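Gripper test, hotel room, written up fast before the shuttle comes. October 2, 2023.

The job is Darholm fingers against Prareo fingers. Same arm, same controller, same room. I run the arm and I write it down. Gilus pays for the room and reads what I write, or reads the last page, I never know which. Twenty-one tasks per set. Pick up the sock. Pull the sheet. Open the drawer. Lift the phone and put it back without sounding like a burglary.

Darholm first. Black, slotted, light as nothing. They close like a mouth that has decided not to tell you something.
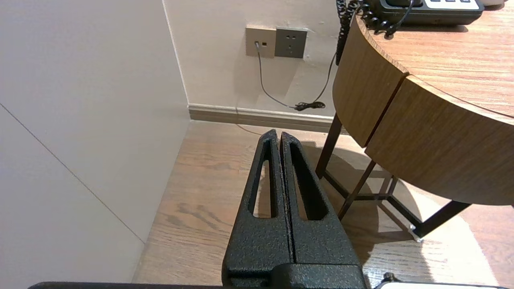 The Prareo pair is heavier and it talks. A little buzz through the mount on every close, I could feel it with my palm on the arm. On the sheet it was fine. On the sock, fine. Then the handset task, and I'd forgotten about the cord. One of those old coiled ones, hanging off the side of the round table, and on the way back down it found the gap behind the left finger and went in. Arm lifts. Cord stretches. Phone starts to slide toward the edge, slow, like it was thinking about it. I hit stop with four inches left. Then the front desk picked up.

"Yes? Hello?"

I said sorry, wrong button. Which was true in a way.

"Room 289, are you all right up there?"

Fine. Fine, thanks. I unhooked the cord by hand and wrote FAIL - SNAG in the box and then sat on the bed for a while.

Swapped back to Darholm. Four screws, and one of them always wants to go under the bed. Ran the handset again. Nothing caught. Ran it nine times becuase I didn't beleive it. Nine clean. The cord just slid off the taper every time and swung there.

So that should be the end of it. Darholm wins, pack up, go home.

But the drawer.

The drawer is where I started to not like it. It's curved, same curve as the table, no handle I could get a finger behind. Prareo has the rubber tips, it just leans on the face and drags and the drawer comes. Ugly. Works. Darholm puts its two neat points to the gap under the top and feels along. I had the force readout open. Tiny numbers. It went left, stopped, went right, stopped. I had not told it to search. There's a search routine in the Triantafyllou controller but it's off by default, I checked, it was off. I checked again.

Left. Stop. Right. Stop.

Like somebody patting a coat for keys.

Then it quit and folded itself back to home, fingers shut, and the log said TASK COMPLETE. Drawer hadn't moved.

I called Gilus. The woman on the support line had a dog going in the background. I told her the log was lying. She said logs don't lie, they report the success condition. I said the success condition is an open drawer. She asked what I'd set it to. I scrolled up. I read it to her.

"Contact," she said. "You set it to contact."

I did. At two in the morning, in April, for a different job, and then copied the file ever since. Every drawer it ever touched was a success. Every cabinet. I thought about all those reports with my name at the bottom.

"And the searching?" I said.

Typing. Dog. "That's not in your config."

"I know it's not."

"Could be drift in the wrist."

"Could be."

She gave me a ticket number and I wrote it on my hand.

What's left to do before checkout:

- Fix the success condition. Drawer travel, two inches minimum. Rerun both sets, Prareo first so it has no excuse.
- Rerun the sheet pull with Darholm. Start low between the nightstand and the bed, fingers closed, come in from the side. 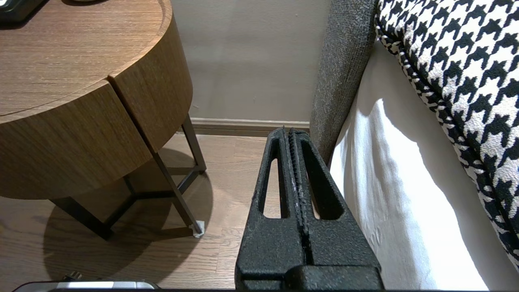
- Zero the wrist. If it's drift, it stops.
- Go back through the old files. All of them since April. Don't send anything to Gilus until that's done - or send it now and be done with it. Decide.

Zeroed the wrist at six. Ran the drawer with Darholm, new condition, search off. I put my hand flat on top of the table so I'd feel it through the wood.

It went to the gap. Stopped.

Left.

I pulled the drawer open myself then. An inch, two, all the way. Wanted to see. There was a notepad with the top sheet torn off and nothing else.

The arm held still a second. Then it came forward, tips together, and went in over the edge, and very lightly touched the bottom, left side, then right.

TASK COMPLETE, said the log. I hadn't pressed anything. The shuttle was honking downstairs.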